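Notes for Week 9: Segmenting Long Recordings Into Usable Steps

Course: Learning From Human Demonstrations
Instructor: Jussara Dantas
October 31, 2024

Read the handout on contact labels before class. The second half of this session assumes you know what a contact onset is.

1. The problem

Last week we trained a policy on short clips that had already been trimmed. Each clip held one action and came with one sentence of text. Recordings made by people going about a task do not arrive that way. A head camera runs for several minutes, the person does a number of things in a row, and some of them overlap. Before any of it can be used for training, we need to decide where one step ends and the next one starts.

The simple answer is to cut at fixed intervals. This is what the Tasix baseline does: one cut every 5 seconds. It is cheap and needs no labels. The drawback is that a cut often lands in the middle of a grasp, so the model gets a clip that starts with an object already in the hand and no sign of how it got there.

2. Cutting by hand state

The method we cover today is called Trimmer in some of the older slides. The correct name is Trimer, with one m, and that is how it appears in the code. Trimer gives each hand its own state at each time step. The states are free, reaching, holding and releasing. A cut is proposed whenever either hand changes from free to reaching, or from releasing to free. Proposals that fall very close together are merged.

The point of keeping two separate tracks is that the hands do different jobs. In many household tasks one hand keeps an object steady while the other moves something against it. If you store one state for the whole person, you lose this.
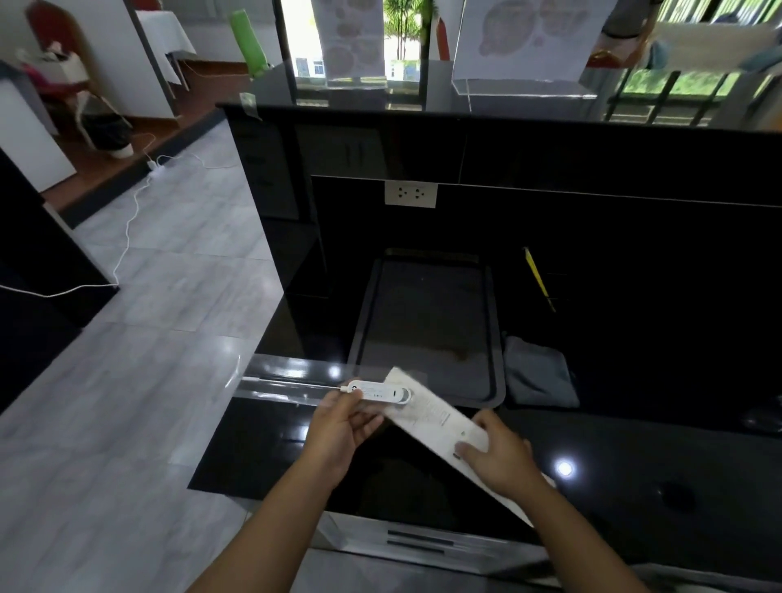
Figure 1. Both hands holding. Left: small white device with a short cable. Right: long white box or sleeve.

In Figure 1 both tracks read "holding," so Trimer proposes no cut. Note what the label does not tell you. From this one moment we cannot say whether the device is coming out of packaging, going in, or has no connection to the long white piece at all. The state label is the same in all three cases. To name the step you need the moments before and after, and that is the job of the second stage.

The figure is also a fair test for the object detector. Both held items are white and they overlap in the view, with the long one running under the small one. A detector that leans on color will tend to join them into a single object. When that happens the two hands appear to share one item, and the step gets labeled as a two-handed carry. The counter is glossy and black, which helps with the outline of the items, but the bright reflections on it can be picked up as small objects. We filter these by asking whether the spot stays fixed to the surface as the head moves. Reflections slide, and objects resting on the counter do not.

3. Naming the step

The second stage takes the proposed segment plus a margin on both sides and produces a short text label. We use a margin of 24 time steps. A smaller margin makes the labels vague ("holds box"). A larger one brings in the neighboring step, and the label then describes two actions.

4. Results on the class set

The class set has 300 recordings. We compared the cuts from each method against cuts placed by hand, counting a cut as correct if it fell within the tolerance given in the handout.

Trimer found 97 percent of the hand-placed cuts that begin with a reach. It did worse on cuts where an object passes from one hand to the other. In a handover neither hand becomes free until late, so the proposal comes late as well, or does not come at all. Quinlan, the variant with an added object track, was written to fix this — it proposes a cut when the object's supporting hand changes. We will go through its update rule on the board.

Quinlan has its own weak spot. It depends on the detector keeping two held objects apart, so a case like Figure 1 can produce a false handover. Keep this in mind when you read the error tables.

5. For the assignment

Use the Idari viewer to step through the recordings. Pick one in which both hands are holding for a long stretch. Run Trimer and Quinlan on it, and hand in the two lists of cuts along with your own. Where the lists disagree, write a sentence or two on which track caused it. Plots are welcome but not required.

Do not change the merge threshold for this part. We will tune it in the February lab, and the grading script assumes the default.

Reading for next week: chapter on temporal labels, sections 2 and 4 only.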